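# Laundry-folding software tips from my back bedroom

I get a lot of mail asking which arm to buy, and my answer is always the same: spend the money later and fix your software first! I've been teaching a machine to sort and fold household cloth since January, and nearly every bad evening I've had came down to code, settings or my own filing. So these are my kitchen-table tips on the software side, in no order at all.

**Lock your exposure before you do anything else.** If you fold near a window (I do, the light is lovely), auto exposure will hunt every time the camera swings toward the glass. Your dark towels turn to mush and your segmentation goes with them. I set mine by hand on the darkest thing in the pile and let the window blow out. Who needs the window?

**Throw out smeared frames, but gently.** I run a quick sharpness score over each recording. The catch is that the gripper is always crisp, because it moves with the camera, so a score over the whole picture will tell you all is well when the room is soup. Mask the fingers first, then score what's left. My last batch had 2,537 frames in it and the mask changed which ones I kept by a lot.
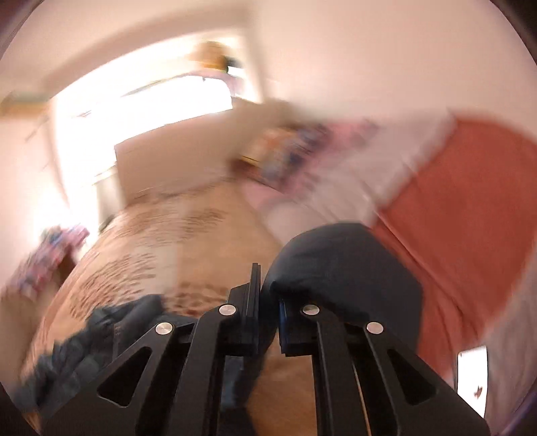
*Sharp gripper, blurry room. Score the cloth, skip the fingers.*

**Dark on dark needs its own bucket.** Navy, charcoal, black, they all melt together, and a black fingertip in front of them doesn't help one bit. I tag those clips "dark" and make sure every training batch gets a few. Before I did that, my planner (I call it Randia, it's just a pile of Python) would happily pick a grasp point on its own finger. I laughed, then I fixed it, then it did it again with a sock.

**Patterned cloth underneath will fool you.** Little brown marks on a bedspread or table cover look an awful lot like edges if your edge threshold is low. Raise it, or feed in depth if you have it. I still keep the patterned cloth in my recordings, though! A model that has only met plain white sheets gets very upset in a real house.

**Slow the wrist down in the planner.** Cap the turning speed near the cloth and leave it fast everywhere else. I keep it as one number at the top of the config file, with a comment saying what it was last week, so I can put it back when I get carried away.

**Close, wait, look, lift.** My control loop waits 400 milliseconds after closing before it checks the grasp. Shorter than that and the fabric is still settling, and you get a "yes" that should have been a "no."

**Name your files like a grown-up.** Room, fabric, light, run number. I once had 6 folders called "new" and I'm still finding clips in them.

**Replay 10 clips by eye each time you change a setting.** Pour a coffee, watch them at half speed, write down anything odd. I do mine after supper, and the notebook lives in the linen closet next to the pillowcases.

Next up I'm tackling fitted sheets, so send me your corner-finding tricks if you have any. I'll take all the help I can get.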